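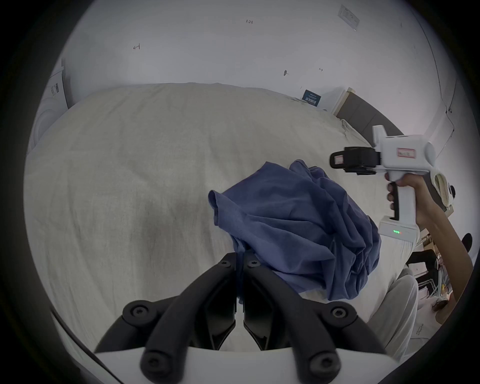 Barbier手持夹爪我用了两个月，先说毛病：它不肯松手。扳机已经松开，爪子还要再咬2秒才张开，偶尔干脆不张，得断电重启。拿它对付硬东西，这点脾气还能忍，换成床上那团皱巴巴的蓝布就难看了，两根黑色带棱的手指之间垂着一小条布，你往回一收，整团都想跟着走。说明书管这叫“保持力优秀”。我同意，优秀得过了头。

三月里Siwan Kneath做了200次抓放，卡住14次，其中一次夹的是她自己的袖口。人没事，袖口阵亡。她给客服写信，回信的Hywel Maddocks很客气，建议我们“避免穿宽松衣物”。我把这句话读了两遍，又看了看我们整天在夹的东西。

拆开看，扳机回弹弹簧偏软，复位不到底，控制板就以为你还按着。换一根硬点的弹簧，20分钟的活，换完再没卡过。只是出厂就该这样，而且机身上没有急停，真夹住手指，你得腾出另一只手去抠电池，前提是另一只手没拿着第二台。 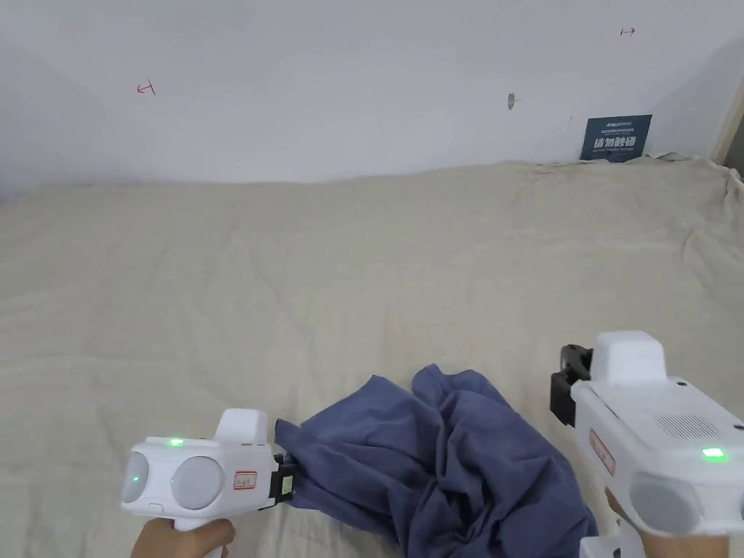

换了弹簧以后，还能放心给新手用吗？

先让老手试满一个下午，新手上手时旁边留个空着手的人，袖子一律卷到肘部。

做工和手感我给高分，夹薄布也确实稳。安全这一项扣到底，等Barbier补上急停再说。Iraklis Sfakianakis已经下单了第三台，顺带买了一包弹簧。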